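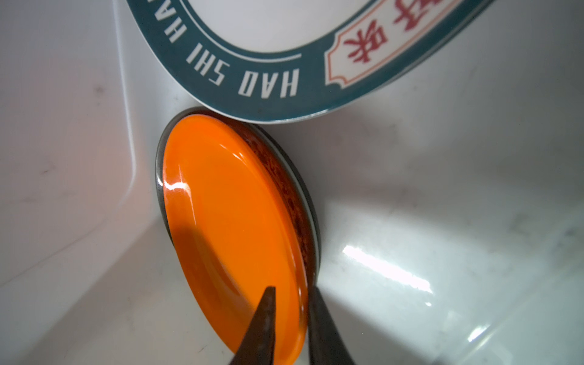 Tableware > Ceramics > Lettered and glazed dishes

Slogan plate

A slogan plate is a ceramic plate that carries words as its main decoration, usually on a colored rim around a plain white center. The words may be a greeting, a restaurant name, a joke or a phrase about food. Plates of this kind are often sold as "retro" or "traditional," and both labels should be treated with some caution.

Layout

The usual arrangement puts block capitals along the curve of the rim, so that the text can only be read comfortably from one side of the table. A common color scheme is white lettering on a dark band, such as teal. Some plates add a thin line inside the band and a small label panel with notched corners, a shape borrowed from old shop signs and packaging. One example with a teal rim has a cream panel edged in salmon pink, holding large red Chinese characters, with "HAO SHI HA" in capitals elsewhere on the rim.

Romanized wording of this sort is hard to interpret. Without tone marks, "hao shi" can stand for several different Chinese phrases, and sellers tend to offer whichever meaning flatters the plate. A translation in a product listing is weak evidence unless the characters are given with it.

Use with small dishes

Slogan plates are commonly set out with small side dishes in a contrasting glaze. Oval dishes in bright orange are one choice, some with a speckled rust-brown finish on the side. The speckling is widely described as a sign of handwork. It is no such thing on its own, as speckled glazes are also applied in factories.

Claims about age and rarity

The Belwood price guide lists 3,764 lettered plates, but counts each rim color as a separate entry and gives no source for most of its dates. The retailer Zomico has advertised a "limited" run of 2,000, later raised to 3,000 - a change that sits badly with the word. Hovland, a rival seller, calls its plates "heirloom quality" without saying what the term means.

Care

Advice on cleaning varies. Kuvby, a kitchenware store, recommends soaking for 15 minutes before washing by hand, though it offers no test results in support. Lettering under the glaze generally wears better than lettering printed on top. Stacking plates with a soft sheet between them limits scratches, and small dishes are best kept in a separate pile.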